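Buvora Round Reading Table

If you have ever tried to squeeze four chairs around a square table in a narrow room, you'll know why we got so excited about going round. The Buvora is our favorite table for reading corners, library nooks and bookstore seating areas, and we've had a lovely time working on it with the people at Timen, who make the tops for us.

A round table is friendly! There's no head of the table, no corner to catch your hip on the way past, and a fourth chair can slide in when somebody's sister turns up. People lay out a magazine, set down a cup, pull out a puzzle, and the top takes it all.

The finish is a hard wax oil in three tones: pale, honey and dark. Honey is the one we sell most of, and it looks especially good next to book spines (all those reds and greens).

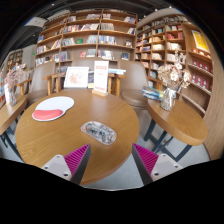 Size and fit

The top measures 39 inches across, enough for two open atlases or four people with paperbacks. Leave a chair's depth plus a little walking room on each side. It pairs beautifully with the Bilereck armchair, whose arms slip under the top with room to spare, and with most ordinary dining chairs too.

Maximum load is 200 pounds, spread evenly. Please don't stand on it to change a light bulb.

Putting it together

The base comes in 2 pieces and the top is ready to bolt on. Lay the top face down on a blanket, line up the bracket, and tighten the bolts by hand before you go around with the wrench. Each foot has a leveling screw, which is a blessing on old floorboards.

Care

Wipe with a damp cloth, then a dry one. Rings from cups usually come out with a dab of the Kubíček wax we pack in the box, rubbed along the grain and left overnight. Re-oil once a year if the table gets daily use. We like to do ours in September, with the windows open!

Ordering

Item number 4000. Ships flat in two cartons. Spare bolts, feet and wax are sold separately. Finish samples are free, so do ask for all three and try them in your own light.

Page updated 7/30/22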